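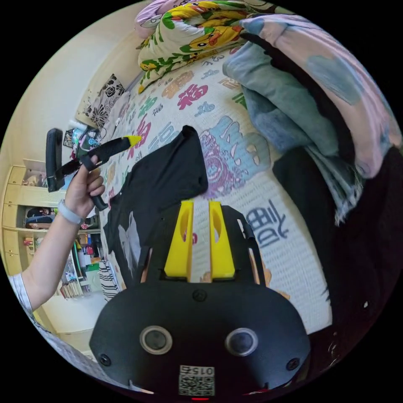 The spreadsheet is finally done, and I'm weirdly proud of it! I've been going back and forth all month on what to buy for the laundry folding project, and I think I have a plan I can live with until December.

First up, a second pair of hand-held grippers. Lundgate wants $1,914 for a set, Grakport wants $1,154, and I went with Grakport (the fingers come off with one screwdriver, and I love that). Spare fingers are $59 a pair from Dodell. I put two pairs in the budget, then went back and made it three. T-shirts are gentle on them. Zippers, I suspect, will be less so.

The line I almost forgot was storage. Video piles up so fast! A $67 drive should get me through the shirts, and I'll price something bigger before I start on towels.

The arm itself has to wait. I keep opening the Krishnan page late at night and closing it again, but it's on the sheet, down in row one of next year's tab.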